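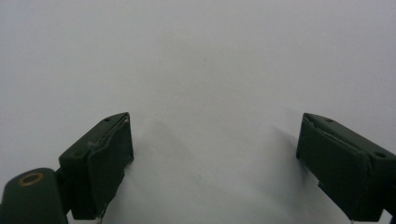

*Open fingers over a plain white surface. Nothing held.*

# Traltley Chores

We use cookies to remember your display settings. Accept | Manage

Search datasets, tasks, people Go

Traltley Chores is a set of short recordings of household and light workshop jobs, made with a hand-held two-finger gripper. It was put together to help answer a plain question: which of these jobs could a machine do today with the same two fingers, and which could it not?

## What is in it

- 688 recordings
- 39 tasks
- 12 people holding the gripper
- 1,364 written notes, linked to recordings by number

The tasks run from dull to fiddly. There is wiping a worktop, pairing socks, putting lids on tubs, sorting screws by length, loading cutlery, hanging a mug on a hook, folding a tea towel and threading a bin liner over a rim. The full list is in `tasks.txt`.

## How it was collected

People did each job at their normal pace with the gripper in one hand. The other hand was allowed only where the task file says so. Failed tries were kept and marked `fail`. A try that worked only after a second grasp is marked `regrasp`, and we ask users not to merge those with the clean ones.

Most of the recording was done at Pallum in November. The screw and washer tasks were added later by Liam Fothergill on the Amarasinghe bench, which is lower, so the viewing angle differs.

## What we found

We trained a policy called Celia on the first release and ran it on an arm with matching fingers. It was good at picking up rigid things and setting them down in a marked spot. Lids were fair. Cloth was poor: it could grip a towel by the corner but often picked up two layers and carried on as if it had one. It never managed the bin liner.

Our view is that tidying a table of hard objects is close to practical, if someone is in the building to deal with dropped items. Laundry is a long way off. Shop-floor sorting sits between the two and depends mostly on how the parts are presented.

## Known problems

- Socks are nearly all dark. Do not expect much on white ones.
- Shiny cutlery gives poor tracking in the afternoon recordings.
- Two holders were left-handed and the `hand` field is blank for one of them.
- Start and end times in the lid tasks were marked by different people and do not agree well.
- Pads wear. Grip on smooth plastic is weaker in the later recordings, and pad age was not logged.

## Not suitable for

Work near children, hot pans or knives. None of those tasks were recorded. The set also says nothing about speed, as holders were not timed against anything.

## Use

Unpack into one folder and run `check.py` before training. It lists missing files and stops at the first bad one. Splits are by person, so please keep them that way when reporting results.

Corrections to the notes go to Fernanda Torres, with the recording number in the subject line.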